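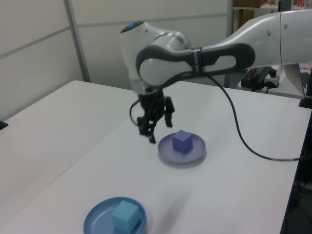
*Gripper open beside the plate, blue light on at the wrist.*

**Ticket 3000: portable editor won't start from USB stick**

Hello Sérgio, and thanks for being so patient with us! I tried your copy of Drurkov on a spare stick and got the same error 13 you had, which cheered me up no end. The program wants to save its settings to the C: drive, and the library PCs at Tramholm won't allow it. Could you open the launcher's options, pick "keep settings in this folder", then try again? You'll need 80 MB free on the stick.

Status: waiting for reply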